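Kendutel Vamia 2 — PCIe time card for PTP and NTP service

Home / Timing / Cards / Vamia 2

Part number: KT-1768
Status: In production
Page revised: 21/04/2023

Overview

The Vamia 2 is a full-height, half-length PCIe card that gives a general-purpose computer a disciplined local oscillator, a GNSS receiver and one Ethernet port with hardware timestamping. The host can then act as a PTP grandmaster, a stratum 1 NTP server, or both at once on the same port.

It replaces the original Vamia. The two cards share a driver and a bracket layout. The receiver, the oscillator and the position of the antenna connector have changed, so a host that took the older card should be checked for clearance before the new one is ordered.

The card is meant for small sites: a branch office, a lab, a radio studio, a single row of racks. For sites that need redundant grandmasters with independent power feeds, see the Stodport chassis series.

Specification

Host interface: PCIe x1, fits x1, x4, x8 and x16 slots
Network port: one RJ45, 100 or 1000 Mbit/s, full duplex only
Antenna connector: SMA female, active antenna supply switchable in software
Pulse output: one SMA female, one pulse per second, 50 ohm
Oscillator: oven-controlled crystal
Timestamp error, locked, at the port: within 53 ns of the receiver's pulse
PTP: two-step, end-to-end or peer-to-peer delay, IPv4, IPv6 and layer 2 transport
NTP: version 4 over IPv4 and IPv6
PTP unicast clients: up to 387
PTP domain: any, default 0
Cooling: passive, needs case airflow
Auxiliary power: none, slot power only

What is in the box

Card with full-height bracket fitted. Low-profile bracket, not suitable for use with the pulse output fitted. One antenna lead adapter. Printed quick start sheet. The antenna, antenna cable and surge arrestor are ordered separately.

Choosing a host

Any x86-64 board with a free slot and a current long-term Linux kernel will run the card. Timing quality does not depend much on processor speed. It does depend on how steady the temperature is near the oscillator, and a slot directly under a graphics card is a poor place for it. Power management matters more than most buyers expect. With deep sleep states enabled, the path between the host and the card picks up variable latency, and the system clock will wander even though the card itself is locked. Disable the deepest states in firmware setup, and disable active state power management for the slot if the option exists.

Virtual machines are supported by passing the whole card through to one guest. Sharing the port among several guests is not supported.
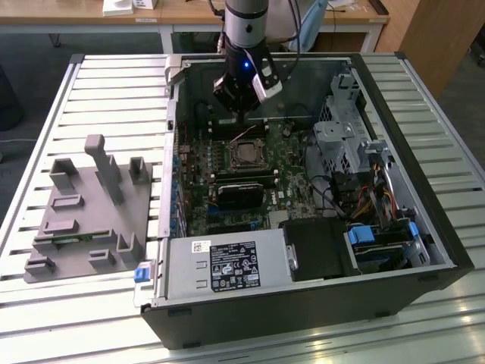 Fitting the card takes one free slot, one bracket screw and a path for the antenna lead. Shut the host down, switch the supply off at the back and disconnect the power cord. A desktop tower is easiest to work on when it is lying down with its side panel removed, in the position of the one on the slatted aluminum table, so that the card drops into the slot under its own weight and does not hang from the bracket while the screw goes in. Press evenly along the top edge until the retention clip closes. Attach the antenna lead after the bracket screw is tight; doing it in the other order puts side load on the connector. In a rack case with a riser, support the far end of the card with the riser's own rail.

Do not fit the card in a slot wired through the chipset if a slot wired to the processor is free. Both will work. The processor slot gives a lower and more even read latency, and that shows up directly in how well the system clock follows the card.

Antenna

The antenna needs a clear view of the sky. A window position will often give a lock, but it will lose satellites through the day and the card will spend long periods in holdover. Roof mounting is recommended for any host that other equipment depends on.

Cable length has to be entered in the configuration file. Signal delay in common coaxial cable is close to 4 or 5 ns per meter depending on the dielectric, and the driver subtracts the figure it is given. If no figure is given, the card serves time that is late by the whole delay of the run. Clients have no means of detecting this. Use the velocity factor from the cable data sheet and measure the cable before it goes into the conduit.

Fit a surge arrestor where the cable enters the building and bond it to the building ground. Arrestors must pass DC, or the active antenna will have no supply.

Software

The card appears to Linux as a network interface and a PTP hardware clock. It is used with the ordinary linuxptp and chrony packages. The driver is maintained by Nikzad and is supplied as source with a DKMS package. Nothing proprietary runs on the host.

A minimal grandmaster needs three processes: one to discipline the hardware clock from the receiver, ptp4l to serve it on the network, and phc2sys to bring the system clock into line. If the host will also serve NTP, chrony can read the hardware clock directly as a reference and phc2sys can be left out. Do not run both against the system clock. They will fight, and the result looks like oscillator noise.

Clock identity is derived from the MAC address of the port. If the card is swapped, clients will see a new grandmaster and go through a fresh selection.

Leap seconds are taken from the receiver and announced in both protocols. PTP carries TAI with an offset to UTC; NTP carries UTC. A host where the offset has not been loaded will serve PTP and NTP times that differ by a whole number of seconds, and this is the most common fault reported in the first week of use. Check currentUtcOffsetValid before pointing any client at the card.

Network placement

PTP accuracy is set by the worst switch in the path. The figure of 53 ns in the specification is measured at the card's own port. Through a switch that has no PTP support, queueing delay under load can add tens of microseconds in one direction only, and PTP has no way to tell an asymmetric path from a clock offset. Use boundary or transparent clocks on any segment where sub-microsecond agreement is needed. For logs, authentication and general server time, NTP through ordinary switches is adequate.

Put the port in its own VLAN if the clients allow it. Multicast PTP on a shared VLAN reaches every port unless snooping is configured, and some older switches treat the 224.0.1.129 group as traffic for their own processor.

UDP 319 and 320 must be open for PTP over IP and UDP 123 for NTP. Do not expose the NTP service to the public internet without rate limiting. Mode 6 and mode 7 queries from outside the local network should be refused; with chrony this is the default behavior, with other daemons it may need to be set.

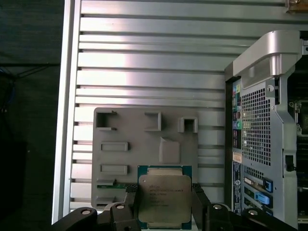 One reader wrote in to ask whether the card can take its reference from an upstream grandmaster and leave the antenna off, since their site is in a basement and the landlord will not allow a roof penetration. It can. Set the port to run as a boundary clock client, leave the receiver disabled in the configuration file and turn the antenna supply off. The oscillator will then be disciplined from the network. The card has one port, so it cannot serve PTP downstream in the same domain, but it can serve NTP, and the pulse output remains active. Expect the accuracy of the network path, less whatever the oscillator can filter out.

Holdover

When the reference is lost the card keeps its last frequency correction and lets the oscillator run. Clock class changes from 6 to 7 on entering holdover and degrades further once the configured limit has passed. The limit is set by the administrator. A short limit moves clients to a backup grandmaster early; a long one keeps them on a clock that is slowly drifting. If there is no second grandmaster, a long limit is usually the better choice.

The card must have been powered and locked for 2 days before its holdover behavior can be relied on. The oven itself settles far sooner, but the aging estimate does not.

Firmware

Firmware is updated from the host with the supplied utility. The update stops time service for under a minute and does not need a reboot. Clients with a backup grandmaster will switch over and return. The November release corrected a fault in which a change of VLAN tag on the port was applied to received packets only. Cards with earlier firmware should be updated before being used on a tagged port.

Compatibility notes

Windows: system clock only, no PTP service.
FreeBSD: port and NTP work, pulse output control is missing.
Secure Boot: the driver module must be signed with a key enrolled on the host.
Original Vamia configuration files: read without changes, except that cable_delay is now in nanoseconds.

Related parts

Vamia low-profile bracket kit
Kendutel active antenna, with mast clamp
Kendutel inline surge arrestor, DC pass
Stodport dual-feed grandmaster chassis

Ordering

Single cards ship from stock. Orders that need a fixed firmware version should state the version on the purchase order, as cards are otherwise shipped with the current release.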